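Home Data Models Glossary Contact

# katov-innings

Ball-by-ball records for club cricket, with a small model for expected runs. Last data refresh 21/08/2019.

## What's in it

Every delivery from 1,307 innings in the Loston and Ukano leagues, all from the Twenty20 competitions. Each row is one ball: over, ball number, runs off the bat, extras, wicket (yes/no), how the wicket fell, and a rough zone for where the ball went. We've wanted a set like this for years and it's a real treat to finally be able to play with it!

The zones are the fun part. Big competitions have tracking systems, but a suburban ground has a scorer with a pencil, so we use 20 zones drawn on a paper wagon wheel and typed up later. It's coarse, but you can still see who favours the leg side and who can't resist a cut shot.

## Expected runs

For each ball the model gives xR, the runs an average batter in that league would have scored from the same zone, phase of the innings and field setting (in or out). Add it up over a season and you get a decent picture of who was timing it well and who kept getting lucky edges past the keeper.
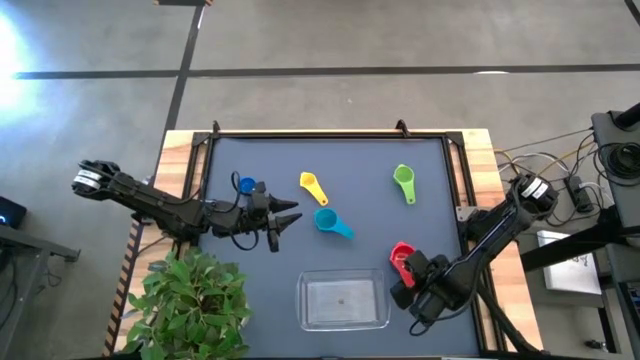

Two versions are included. `xr_basic` uses zone and over only, and runs happily on an old laptop. `xr_full` adds the field setting and the batter's time at the crease, and it's noticeably better in the last four overs, when everyone is swinging. Start with the basic one if you're new to this (it's easier to read, too).

## Files

- `balls.csv`: one row per delivery
- `innings.csv`: totals, ground, toss, result
- `zones.csv`: zone numbers and their names
- `models/`: both versions, plus the Vlachou smoothing script

The Vlachou smoothing pulls small samples back toward the league average. Please use it before ranking anybody! A number eleven who faced three balls and hit two for six will otherwise top your table.

## Known problems

- Ukano scorers lump leg byes in with byes before February.
- Zone 14 is overused at Loston. The boundary is short on that side, but some of it is probably habit.
- Rain-shortened innings are kept and flagged `short`. Leave them out of phase comparisons.
- No bowling speeds, and no plans for any.

## Using it

Free for any non-commercial use; a mention of Katov is appreciated. Corrections are very welcome, especially if you have your club's old scorebooks. Send the page and the over number and we'll fix the row in the next refresh.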